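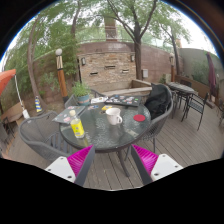 Subject: Re: [tandis-gardeners] Wood chips, and who ordered them
From: Valter Hägglund
To: tandis-gardeners
Date: 3rd April

Chutima and all,

I read your message this morning, then walked down to the plots to see the pile for myself. It is a very large pile. I had pictured something you could step over.

My replies are mixed in with yours below, the old way, because I can't follow a thread any other way.

On Mon, Chutima Mahawong wrote:
> The chips came while I was at work. They are blocking the gate to
> plots 31 through 34 and I had to climb over them to get to my peas.
> Did anyone order this much? I thought we agreed in February on one
> small load for the paths.

We did agree on that. I have the email. What we didn't agree on was what "small" means to a tree crew with a full truck and no wish to drive it home. I asked for a small load. The man on the phone said "sure," in the tone of someone writing down a different word.

So yes, it was me. I'd like to blame the online form, but there was no form.

> Also, is it safe to put fresh chips on the beds? My neighbor says
> they steal all the nitrogen and kill everything.

Your neighbor is half right, which is better than most of what gets said over that fence. Chips dug into the soil will tie up nitrogen for a while as they rot. Chips lying on top mostly don't bother anything with proper roots. Keep them off your seed rows and don't heap them against stems, and the peas should be fine. I've mulched my currants with fresh chips 3 years running and they are as rude and healthy as ever.

The carrots are another matter. Carrots come up looking like green thread and will not push through a twig. Leave that bed bare until they're as tall as your finger.

> If people want to move them this weekend I can bring one
> wheelbarrow, but the tire is flat.

Bring it. I have a pump and a poor opinion of that tire. There's a second barrow in the shed behind the compost bins, under the netting. The left handle turns in your hand when you tip it, so tip it to the right.

Saturday at nine, then. Gate first, so that the people past it can stop climbing. After that the long path down to the water tap, which has been mud since I joined. Two inches deep is plenty once it's trodden down, but lay it at twice that and let boots do the work. Please don't put plastic sheeting under it. Someone did that by the tap years ago and I'm still pulling shreds of it out of my leeks. Plain cardboard is good if you have it – take the tape off first, and I mean all of it.

Whatever is left over can go in the corner by the old cold frames. It will be decent stuff for the blueberries in a couple of years, provided we stop calling it "Valter's mountain," a name I have now seen on two notes pinned to the shed.

I will call the tree crew and ask them not to come back. I plan to use very short words.

Valter
(plot 2, the one with the crooked bean poles)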